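Two-arm cell on the gift table line – what happens to the people?
Forum: Shop Floor Talk > Automation

fernhollow
Hi all, long post, sorry in advance! I've been setting tables and packing home decor at Rankin for a good while now, and in May we got a two-arm setup for the display sets – plants, candles, the little glass things. I was dreading it. My wrists weren't, after 400 sets a week by hand. My day is mostly teaching and checking now, and I miss chatting across the bench more than I expected. The plants are the slow part, with leaves going every which way. 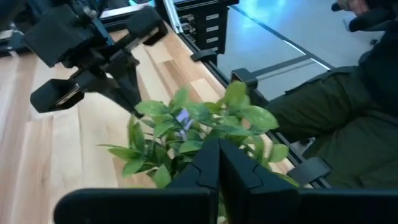

Re: Two-arm cell on the gift table line

Ultora
Glad about your wrists, but I have to disagree with the rosy bit. At our place the target went from 300 to 775 the month the arms came in, and the two people left on the bench got no raise for it. Checking is tiring too – you're on your feet watching for the one that goes wrong.

fernhollow
Fair, and I'm sorry to hear it. Our target hasn't moved yet (I did say yet). Brynhildur Norðdahl, our lead, got it in writing that anyone who teaches the cell gets the higher rate, and bless her for that. Glass is what I still keep a close eye on. 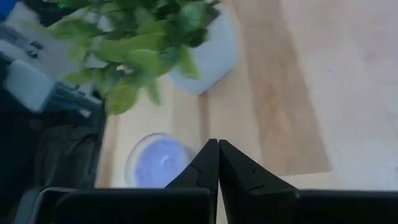 Gripper by the small glass cup, plant behind

Memer
I'm somewhere between you two. I went from packer to cell operator at Fandano and I'd never go back, but it took me 1,000 tries and a lot of coffee before I trusted my own settings. My advice is to ask for the training on paid time, not on a Saturday like we did.

Ultora
Paid time, yes, we agree on that much! I still say count the jobs in a year.

fernhollow
I will, and I'll come back and tell you either way. We're on the lavender candle and the little green table this afternoon.
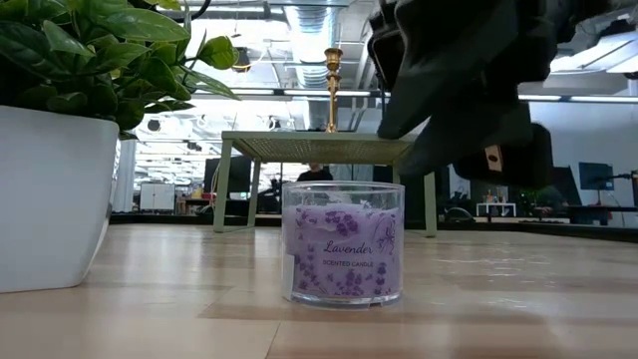 Memer
Who decides when the cell gets stopped, you or the lead?

fernhollow
Whoever is standing at it. We asked for that before anything else, and it's on the sheet by the bench.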